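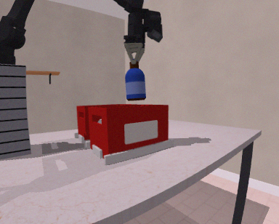

According to Szabolcs Bárány, a goalkeeper should never be made captain, and he told me so again last week when I said I missed watching Larncombe. His case is that the keeper is too far from the referee and spends the game shouting at people who can't hear him.

Blog > Football > Larncombe

Apr 17, 2020
Posted by Tom

I don't agree. Larncombe have had a keeper as captain for four seasons and I've seen most of the home games. Crowds are usually a little under 1,000, so you can hear every word he says from behind the goal. The back line moves up when he tells it to. The midfield mostly ignores him, but they ignored the last captain too, and he played in midfield.

The game I keep going back to is Mestmont at home in August. We were a goal up with seven minutes left and they had three corners in a row. He swapped the two center backs before the second one and we cleared it. We gave away a penalty from the third, so I can't claim it was a perfect afternoon. It ended 1-1.

With no games on, I've been going through my old programs. I have 167 of them, and the Vosari cup tie is missing. If anyone has a spare, I'll pay the postage.

Comments

Marek: I was at the Mestmont game. It was never a penalty.

Dilys P.: Szabolcs is right about the referee. Ours had to run sixty yards to argue.

oldnorthend: I have two of the Vosari program, one with a torn cover. You can have the good one.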